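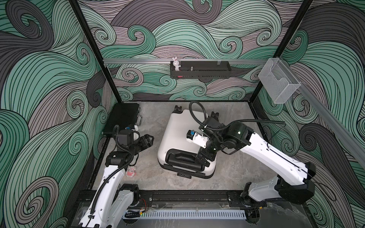 This website uses cookies to remember your settings. Accept | Manage preferences

Looking After a Two-Arm Cell: Cables, Grippers, Rails and Floor
By the Vanbridge workshop desk
May
Print this page | E-mail this page

A two-arm cell that handles bulky things needs more care than one that sorts small parts. A suitcase is wide and slippery, and it makes both arms reach across the floor at the same time. Most of the trouble we get at the Preslow shop comes from cables and loose bolts. The arms themselves give very little.

Start with the power off and both arms parked low. Let the joints settle before you put your hands in.

Cable sleeves

Run your fingers along the corrugated sleeve on each arm from the base to the wrist. You are feeling for flat spots and for clips that have slid. A clip that has moved even a little lets the sleeve bow out at the elbow, and it will rub there until it splits. Push the clip back and mark its edge on the link with a paint pen, so the next person can tell at a glance if it has moved again.

Leave slack at the wrist. The loop should be big enough for the last joint to turn both ways without pulling tight, and small enough that it doesn't catch on a handle or a wheel. Turn the joint slowly by hand to its limits and watch the loop the whole way. If you have to guess, go a bit long and add a soft tie.

Loose wire ends near the front duct should be capped, labeled and tucked in. If you don't know what a wire is for, label it "unknown" and leave it alone until you find the drawing.

Gripper fingers

Wipe the fingers with a lint-free cloth and a little isopropyl alcohol. Smooth plastic shells leave a film, and a grip that held on Thursday will slide the next morning.

Check that the fingers close evenly. Put a strip of paper between them, close to light pressure and pull. It should drag the same at the tip as at the root. If it doesn't, loosen the finger screws, close the gripper on a flat gauge and tighten again.

For a two-sided hold, bring in one gripper first, let it close on an edge, and then bring in the other. Teach the second approach slowly and stop short of contact. 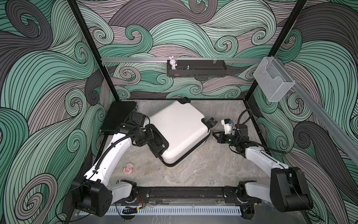

Tsoukalas wrote in to say that the second arm should come in at no more than half the speed of the first, and that the wait between them matters more than the grip force. On the cell at Aka a longer wait cured most of the dropped cases, with no change to the fingers at all. We now use a 2-second wait and have kept it.

Base bolts and front rail

Check the base bolts every 90 hours of running. Use a torque wrench and the figure on your own arm's data sheet. Work in a cross pattern. If a bolt turns at all before the wrench clicks, write it in the log, and if the same one turns twice, take it out and clean the threads.

Slotted rail collects grit. Brush it out along the slot, then vacuum. Don't use compressed air, which drives dust into the joints.

Wrist cameras

Dust the lens with a blower bulb before you touch it with anything. Snug the bracket screws and run the calibration again if the bracket has shifted. After a knock, run it anyway.

Floor and clear panels

Damp-mop the floor and let it dry. Clear plastic panels draw lint, so wipe them with an anti-static cloth and plain water. Ammonia cleaners will craze acrylic. 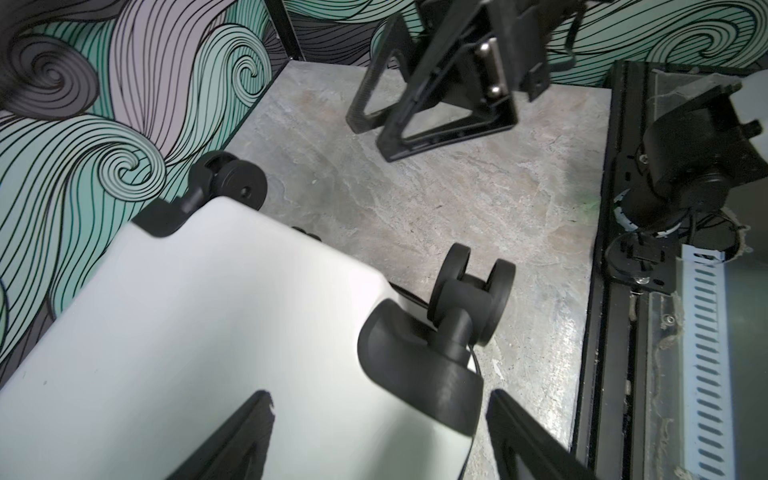

Wrist view at the near corner of the case. Check finger clearance around the casters.

Last thing, write the hour count in the log. Ours read 1,732 at the last service, and the next bolt check goes on the line below it.

Print this page | E-mail this page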